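Gosero Adds Sealing Service for Natural Stone Countertops

4th April — Gosero, a supplier of care products for stone surfaces, today announced a sealing service for marble countertops in homes and small commercial kitchens. The service uses Beten, the company's water-based penetrating sealer, and will open for bookings in May.

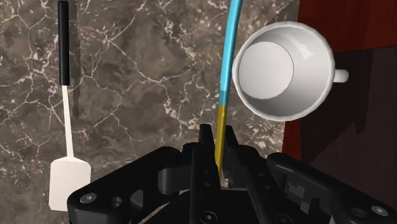
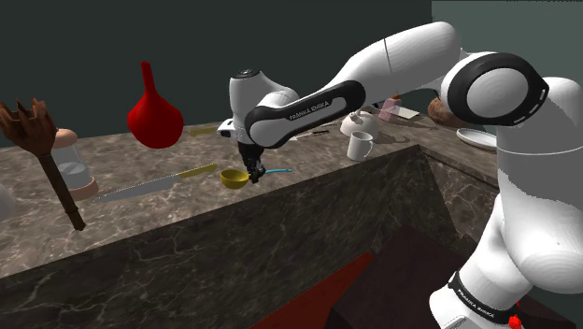
Gosero Surface Care Division — Product Communications

Marble is a porous stone made mostly of calcite. Oil, coffee and wine can soak into an unsealed surface and leave a stain below the polish. Acids such as lemon juice and vinegar react with the calcite itself and leave dull marks, known as etching. Beten is designed to slow the first process. It does not prevent etching, and the service agreement says so.

Each visit starts with a water drop test at several points on the counter. If the stone darkens, the technician cleans it with a pH-neutral product, lets it dry and applies 2 coats of Beten with a lint-free cloth. Excess sealer is wiped off before it can form a haze. The surface may be used lightly the next day.

"Veined stone does not absorb evenly," said Ivana Espinoza, technical manager at Gosero. "The area next to a vein can take in more sealer than the field around it, so we test both and record the results separately."

Customers receive a written record of the test points, the batch number of the sealer and a suggested date for the next test. Counters that pass the water drop test are not resealed, and only the visit fee is charged.

The service covers honed and polished marble, limestone and travertine. Engineered quartz is excluded. Stone with open cracks or failed joints must be repaired first — Gosero will refer this work to its partner Gebreyes, which handles filling and edge repair.

A single booking covers up to 40 square feet of countertop. Larger areas are quoted after a site visit. Beten will also remain on sale to trade customers.

Trade inquiries should be directed to Stijn Geerts, service coordination. Press inquiries should be directed to Lorena Orellana, product communications. Safety data sheets for Beten are available on request from either office.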